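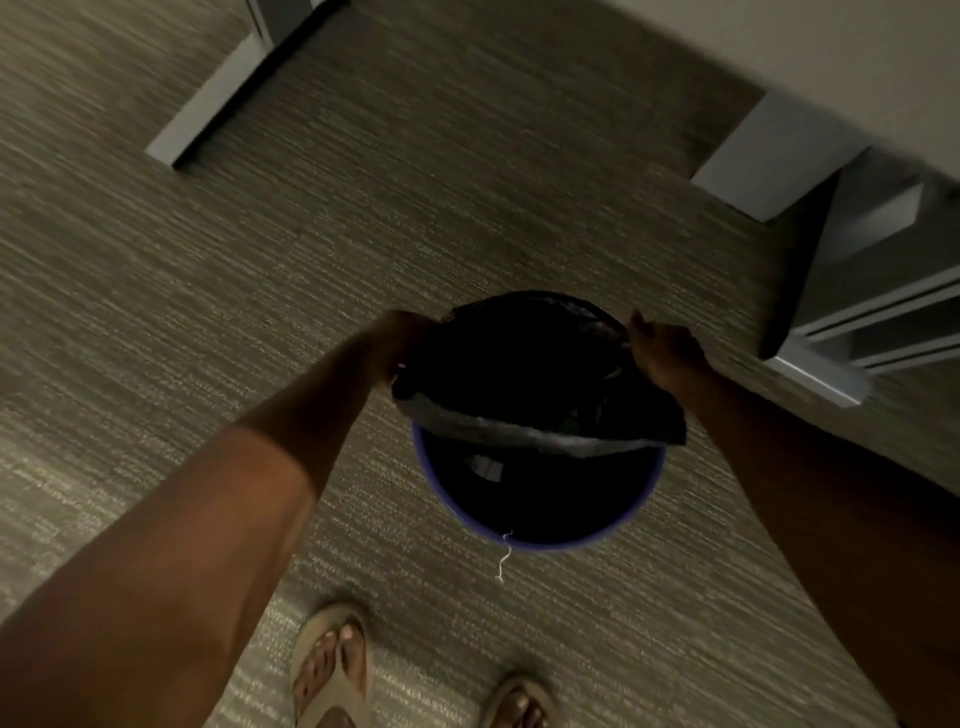

How Stuff Works at Home

Home - Kitchen - Bathroom - Trash - Ask Lorraine

Why Does a Trash Bag Go in the Can Like That?

By Lorraine Staniforth
3 September 2021

Somebody in your house changes the bag in the wastebasket. If you have never wondered who, it is probably not you. Congratulations on your easy life so far, and I'm sorry to tell you it may end today.

Putting a new bag in a bin looks like a job a sleepy hamster could do. Then you try it, and the bag won't open, or it opens at the wrong end, or it slides down inside with the first banana peel and you have to go in after it. There is a bit of science going on in there, so let's have a look.

Why won't the bag open?

A trash bag starts life as a long tube of very thin plastic. The factory presses the tube flat, seals it across one end, and rolls it up tight. All that flattening pushes out the air, and two smooth sheets with no air between them like to stay together. Thin plastic also picks up static electricity, the same stuff that makes your hair stand up when you pull off a sweater.

So you stand there rubbing the edge of the bag between your finger and thumb. Rubbing makes one layer slide over the other, and sooner or later they part. A slightly damp finger grips better. If you have been rubbing for a whole minute and nothing has happened, look for the thick seam. That's the bottom. Everybody does this, including grown-ups with important jobs.

Letting the air in

Once there is a gap, get a hand on each side and pull the mouth of the bag wide. Now you need air inside. Some people whip the bag up and down so it fills with a loud WHUMP, like a parachute. It works very well, and it also frightens the cat.

You can do it the quiet way too. Hold the bag open over the bin and lower it in slowly, then push the middle down with your fist until it touches the bottom. If the bag puffs up and fights you, there is air trapped between the bag and the bin. The air was in there first and it has nowhere to go. Lift one side of the bag a little and it will sigh and sink down.

The folded edge

Look at the top of a bin with a bag in it and you'll see the plastic folded over the rim, like a sock turned down at the ankle. The fold holds the bag up. When trash drops in, its weight pulls down on the plastic, and the plastic rubs against the outside of the rim. That rubbing is called friction, and it stops the whole thing from disappearing into the hole.

Start with the far side of the rim, then bring the near side toward you and over. On a round bin you can slide your hands along the edge until they meet. If the bag is too big, gather the extra, twist it, and tuck it under the fold. If the bag is too small, go and get a bigger bag. I once spent most of a February evening trying to stretch a small one over the big kitchen bin, and I would like that evening back.

Why are so many of them black?

Partly so you don't have to look at what's inside. The black usually comes from something called carbon black, a fine sooty powder mixed into the plastic. It also hides a lot of sins at the factory, where old plastics of different colors can be melted together and all come out the same. White and clear bags are for people who are proud of their trash, or whose town asks for them.

Do small bins need a bag at all?

Not always. A bin that only gets paper can go without one, and you just tip it out. Pencil shavings are another story, especially over carpet. Pencil shavings and carpet get along beautifully and will never be apart again.

Try it yourself

Ask whoever usually does the bins if you can do the next one. Stand back while they get over the shock. Keep plastic bags away from your face, and away from babies and pets, and put the roll back where it lives when you're done.

Then drop something in from a little way up and see if the fold holds. Mine slipped on the first try. It was an apple core.

Last updated: Friday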